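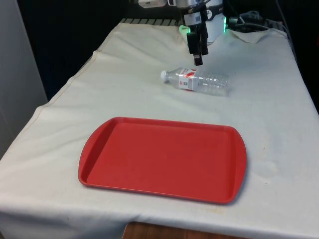
## 4. The Clearing Task: Can It Tidy a Table Yet?

**Figure 1.** The clearing task at our bench: red serving tray at the front, plastic bottle on its side behind it, gripper above the cloth near the cap.

I should say up front that I picked this chore because I hate doing it. Put the bottle on the tray. A four-year-old can manage it while talking about dinosaurs, and for years I've been reading papers (some of them mine, sorry) that make it sound like machines have had it licked for ages. So Mpho Ndlovu and I set out to see how it goes when you run it over and over on one ordinary table, with one ordinary bottle, and keep score the whole time.

### 4.1 Setup

The layout is the one in Figure 1. We used a cafeteria tray with a raised lip and a clear ribbed bottle with a white screw cap, lying on its side. The table is covered with an off-white cloth, and we didn't iron it. I went back and forth on that! A flat, clean surface would have given us nicer numbers, but my own kitchen table has never once been flat or clean, and the whole point of this paper is chores as people have them.

The arm carries a black parallel-jaw gripper with two fingers. All the picking and placing was planned by Iltden, our in-house controller, which takes a camera view of the table and spits out a grasp point, an approach angle, and a drop point. We did no tuning for the bottle in particular. Iltden had seen cups, sponges, and a lot of wooden blocks before this, but clear plastic was new to it.

A trial started with the bottle placed by hand somewhere behind the tray, at whatever angle the random sheet told us. The arm then had one job, to get the bottle resting inside the rim of the tray, and 15 seconds of planning time before we called it a timeout. If the bottle rolled out again after release, we scored a miss, even if it had looked lovely for a second. Mpho wanted to be kinder about this. I wasn't, and you can blame me for the lower totals.

We ran 192 trials in all, spread over several sessions in August, always with the lights on overhead and the blinds down.

### 4.2 What went wrong

Let me start with the failures, as they're a lot more fun than the successes.

Clear plastic is hard to see. We all know this, it's in every survey, and I still managed to be surprised by how hard. When the cloth shows right through the body of the bottle, the depth reading tends to land on the cloth, and Iltden decides the bottle is flatter than it is, or that it's two small things with a gap between them: a cap and a label. Early on it went after the cap again and again. You can pick up a bottle by its cap, sort of, but the body swings around on the way over and you get a very exciting arrival at the tray.

Then there's the rolling. A bottle on its side wants to go somewhere, and if one finger touches down a hair before the other, off it goes. The wrinkles in the cloth helped us more than I'd like to admit, because a soft fold makes a pretty good chock. I suspect (we didn't test it) that our score on a bare tabletop would have been a good bit worse, and I'd ask anyone repeating this to say what their surface was.

The third problem was the tray rim. Iltden treats a drop point as a spot on a plane, so it has no real idea that a lip sticks up around the edge. Drop points near the middle of the tray were fine. Near the edge, the bottle would land half on the rim and tip, sometimes in and sometimes out. Mererid Prydderch, who reviewed an early draft for us, suggested simply shrinking the target area, and it fixed most of these cases in an afternoon. I felt a little silly.

### 4.3 What went right

Grasps across the ribbed part of the body were solid. The ribs gave the fingers something to settle into, and I can't remember a single drop in transit from a proper mid-body grasp. Once we added a rule that pushed the grasp point away from the cap by 4 centimeters, the swinging pretty much went away, and the later sessions were (I mean this as praise) boring to watch.

Tray position didn't matter as much as I'd guessed. We let it sit at an angle to the table in many of the trials and the planner never seemed to care.

### 4.4 So, is it a solved chore?

For me, no, though it's closer than I expected when we started. A person clearing a table doesn't stop at one bottle. They stack, they tuck a napkin under a cup, and then they pick up the tray and walk off with it. We tried none of that, and a two-finger gripper on a fixed arm isn't going to carry a loaded tray to the sink. There's also the matter of patience: a trial took long enough that I could have cleared the table myself and gone to get coffee, and I did get coffee.

What I would sign my name to is smaller. One rigid tray, one light bottle, decent overhead light, and a planner that has been told to leave the cap alone: that works well enough that I'd let it run while I sat across the room. Add a half-full bottle, where the weight shifts as you lift, and I'd want my hand near the stop button again. Section 5 takes up the half-full case, along with glass.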